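How a T-Shirt Is Built, and How to Fold One

A T-shirt looks like one piece of cloth. It is usually several pieces, cut flat and then sewn together so that they wrap around a body. If you know what the pieces are called and how they are joined, folding the shirt gets easier, because you can find the straight lines in it.

This page covers the parts of a T-shirt, the kind of cloth it is made from, what the tags mean, and one way to fold it. You will need a clean, dry T-shirt and a flat place to put it.

The parts of a T-shirt

Body. The body is the large part that covers your chest, stomach and back. Many T-shirts have a front panel and a back panel joined by side seams. Some are made from a tube of cloth and have no side seams. Turn your own shirt inside out and look under the arm. If a seam runs down from there to the bottom, the shirt has side seams.

Sleeves. Each sleeve starts as a flat piece with a curved top edge. The curve fits into the armhole, and the seam that joins them is called the armhole seam.

Shoulder seams. These run from the neck to the top of each sleeve. They carry most of the weight of the shirt when it is on a hanger. Many shirts have a narrow tape sewn over the shoulder seams on the inside to stop them from stretching.

Collar. The collar is the band around the neck opening. On most T-shirts it is made of ribbed cloth, which stretches more than the cloth in the body. The band has to open wide enough for your head and then go back to its smaller size.

Hems. A hem is an edge that has been turned under and stitched down. There is one at the bottom of the body and one at the end of each sleeve. Without a hem, a cut edge can curl or come apart.

What the cloth is made of

T-shirt cloth is knitted. This means the yarn is bent into small loops, and each row of loops is pulled through the row before it. A knitted cloth of the kind used for T-shirts is called jersey.

The other common type of cloth is woven. In woven cloth, one set of threads goes up and down and another set goes across, over and under. A bed sheet is usually woven. So is the cloth in most dress shirts.

You can compare the two. Hold a T-shirt hem in both hands and pull gently. Then do the same with the edge of a pillowcase. The loops in the T-shirt change shape when you pull them, so the cloth gets longer. The threads in the pillowcase are already close to straight, so they have very little length to give.

Loops also explain why T-shirts wrinkle softly. A knitted cloth bends in many directions, and most of its creases are rounded. Woven cotton tends to take sharper creases.

Front and back

Before you fold a shirt, you need to know which side is the front. There are three things to check.

The first is the neck opening. On most T-shirts it dips lower in the front than in the back.

The second is the label. A brand label or size tag is often sewn or printed inside the back of the collar. If you can see the label through the neck opening while the shirt is lying down, the front of the shirt is facing up.

The third is the decoration. Large letters or pictures are often on the front, but some shirts have them on the back or on both sides. For this reason the decoration is the weakest clue.

A cream T-shirt spread out on a sofa can be read this way. The label and the small size tag show inside the back of the collar, and dark cursive lettering runs across the chest. One sleeve is folded in over the chest and covers the end of the word. The other is bunched up. Both sleeves would need to be pulled out straight before the first fold. 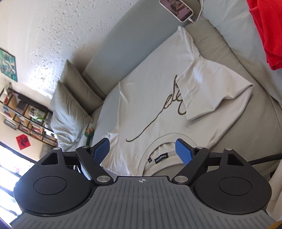 What the tags tell you

The label at the neck usually gives the brand and the size. Children's sizes are written in different ways in different countries. Some use an age and some use a height in centimeters. A size based on height is meant to match the height of the child, measured without shoes.

A second tag may be sewn into a side seam near the hem. This is the care tag. It lists the fibers in the cloth, such as cotton or polyester, and uses symbols for washing and drying. Four of the basic shapes are:

A tub of water – washing. A number or dots inside show the highest water temperature.

A triangle – bleach. A triangle with a cross through it means no bleach.

A square with a circle inside – machine drying. A cross through it means the shirt should not go in the dryer.

An iron – ironing. More dots mean the iron may be hotter.

Some tags are printed straight onto the cloth. Printed tags can fade after many washes.

Choosing a surface

A table, a bed or a clean floor will work. A sofa can be used, but the seat is soft and often has seams, and the backrest curves. When you press on the shirt, the cushion sinks and the cloth moves with it. The folds come out less even. A hard surface keeps the cloth where you put it.

The surface should be larger than the shirt with the sleeves out. Move other clothes, phones and chargers off it first. A charging cable under the cloth makes a ridge, and the cloth will slide off line when you smooth it.

Folding the shirt

These steps make a rectangle that stacks well in a drawer.

1. Lay the shirt face down. The lettering, if it has any on the front, should be against the table. Point the collar away from you.

2. Hold the two shoulder seams and pull them gently apart until the cloth between them is flat. Then hold the two bottom corners and do the same.

3. Pull each sleeve straight out to its side. Smooth it from the armhole seam to the hem.

4. Pick a point halfway along one shoulder seam. Imagine a line from that point straight down to the bottom hem. Fold the side of the shirt in along this line. The sleeve comes with it.

5. Fold the sleeve back so that it lies along the line and does not stick out past it.

6. Do the same on the other side. You should now have a long, narrow shape with straight sides.

7. Bring the bottom hem up toward the collar and stop a little before you reach it.

8. Fold once more in the same direction and turn the shirt over. The collar and part of the front should be on top.

If the finished shape is wider at one end, the two side folds were not parallel. Open the shirt to step 4 and move the fold lines. Two shirts folded with the same lines will match, and a stack of matching rectangles is less likely to lean.

A test you can do

Maja Jasińska tried this with a class in March, and it can be done at home. Take two clean T-shirts of the same size. Fold one using the steps above. Roll the other into a ball. Put each one under the same heavy book and leave them for 30 minutes.

Open both shirts on a table. Look for creases on the folded shirt first. They should lie mostly along the fold lines. On the shirt that was in a ball, look for creases that run at angles and cross each other. Draw both patterns on paper. Then hang the shirts up overnight and compare them with your drawings in the morning.

Words used on this page

Armhole seam: the seam that joins the sleeve to the body.

Hem: an edge turned under and stitched.

Jersey: a knitted cloth often used for T-shirts.

Parallel: running side by side and staying the same distance apart.

Rib: a stretchy knit with raised lines, often used for collars and cuffs.

Text by Howard Ashworth. Last checked October 21, 2025.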